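Zollside HG-2 Hand-Held Demonstration Gripper
Teach-by-hand tool for small-part pick and place
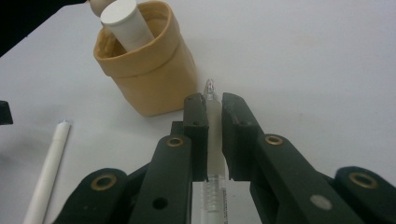
The HG-2 is a hand-held two-finger gripper for recording manipulation tasks without a robot in the cell. The operator holds the tool, performs the task at normal working speed, and the recording is converted to a tool path and a finger-opening profile for playback on an arm. The fingers share their pad geometry with the Zollside RG-2 robot-side gripper, so a grasp that holds in the hand can be tried on the arm without changing the pads.

Typical work is desk-scale: pens, caps, tubes, small cartons, cable ends. Pen-into-pot placement is supplied as the reference task. It requires a grasp on a narrow cylinder, a reorientation and a release over a soft-walled container, and it shows up calibration errors quickly.

Mechanism

The two finger pads are driven by a symmetrical linkage from a single trigger. Links are flat, matte plastic with metal grommets at the pivots. There is no motor. Finger opening is measured at the trigger shaft and logged with every video image.

Trigger force passes directly to the pads, and the operator feels the contact. Users who have worked only with joystick teleoperation tend to squeeze too hard in the first session. A light, steady grip gives cleaner opening data.

Camera

The camera is fixed behind the linkage and looks forward along the fingers. Both pads stay in view through the full stroke. Do not loosen the camera bracket to improve the view of the table – the offset between camera and pads is set at assembly and stored in the tool's calibration file.

Specifications

Tool mass: 600 g, battery included
Overall length: 397 mm
Maximum pad opening: 37 mm
Onboard storage: 16 GB
Actuation: manual trigger, spring return
Data connection: USB-C
Pose tracking: visual-inertial, computed after recording

Recording a task

1. Place the calibration card flat on the work surface and record a short sweep over it from both sides.
2. Remove the card and set out the parts. Vary their position and angle between recordings.
3. Close and open the fingers fully once. The software uses this to zero the opening channel.
4. Perform the task in one continuous motion. If a part slips, finish or discard the recording; do not pause and restart.
5. Hold the tool still for a moment after release, then stop the recording.

Plain, pale table surfaces are usable but give the tracker few features. If tracking drops out, leave a few fixed objects near the edge of the work area or add a printed mat. Strong side light that washes out part of the surface has the same effect and should be diffused.

Translucent and clear parts can be recorded without markers. Allow more demonstrations for these than for opaque parts of the same shape.

Remote-control mode

With the Skinetti link kit, the HG-2 can drive an arm live. Tool motion is mapped to the arm one to one or at reduced scale, and the trigger sets the robot-side opening. There is no force return in this mode. Hand recordings and remote-control recordings are saved in the same format and may be mixed in one task folder.

Supported controllers: Morikawa M4 and M6, Gorkton C-series with firmware 3.1 or later.

Supplied with the tool

HG-2 gripper, one pair of flat pads, calibration card, USB-C cable, charger, reference task files. Angled pads and the Skinetti link kit are ordered separately.

Technical contact: Oduor Mohamedi, applications
Orders and spare pads: Sofia Michailidis

Page revised 2019-05-14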